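Slide Season at Sellia

Oh, I have been waiting for this one! Every July we pull all the sandals out of the back shelves at Sellia, spread them over whatever tables are free and decide what goes up front for the summer. Anneliese Lindemann started doing it with 13 styles, and this year the stockroom list runs to 180, which is a ridiculous number of shoes and I love every minute of it.

Slides are my favorite part. You step in, you step out, you're at the mailbox and back before the coffee's done. I wore one pair all last summer (beach, garden, one very casual wedding) and they're still by my door.
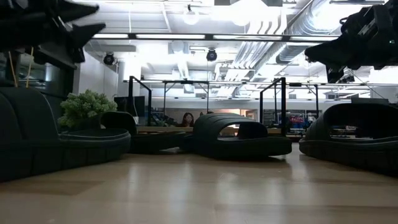

Dark colors always go first with our regulars, and I get it, they go with everything! A ribbed strap does so much for a plain slide too. It's a tiny detail, but it catches the light and makes the whole shoe look a bit more dressed up.

Thick soles are back as well, and my knees are thrilled. If you're on your feet all day, go for a chunky one with grooves down the side and give it a week before you judge it. Sellia people are divided on this. Anneliese likes hers flat and thin, and we have agreed to stop discussing it at lunch.

A bit of greenery on the table is a must for me. Pale green next to a black sole looks so fresh, and artificial plants are fine, they put up with all the shuffling around!

The summer shelves open Thursday at 8. Come try things on, bring bare feet, and ask for the wide straps if you have a high instep. Sandals from last year are on the low rack by the window.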